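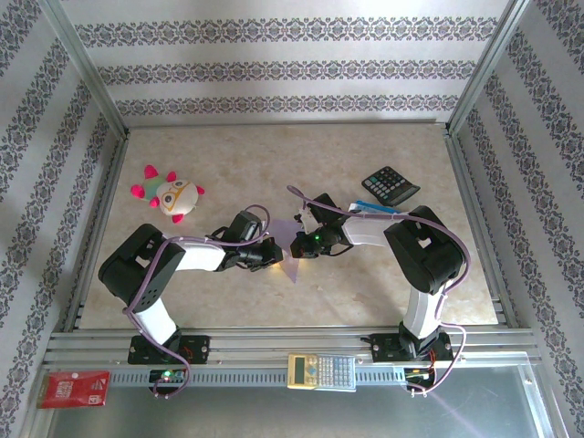

According to Yaqin Jia, a folded sheet remembers every crease you ever gave it, and most people who take up paper folding come to agree with her sooner or later. The craft asks for very little, just a square of paper and a bit of patience, and it has kept children and grandparents happily busy at kitchen tables for generations.

Nearly every model grows out of 2 simple folds, the valley and the mountain, and the old favorites (boats, hats, cups) can be learned in an afternoon. 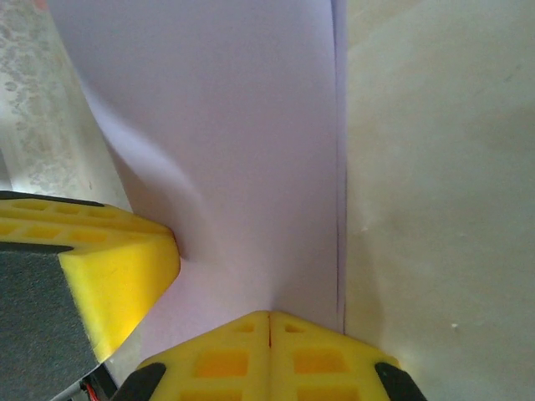
Pale lavender paper

Thin, crisp paper holds a line best, while soft paper is kinder for damp folding, in which the sheet is lightly moistened so that it will take gentle curves. 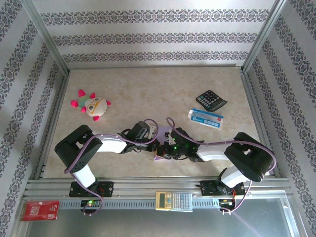 Beginners in the Bulberg folding circle, which meets each April, start with a 15 cm square and work up to smaller ones as their fingers grow surer.

Home Crafts Paper Index
Contact Pellora | Back to top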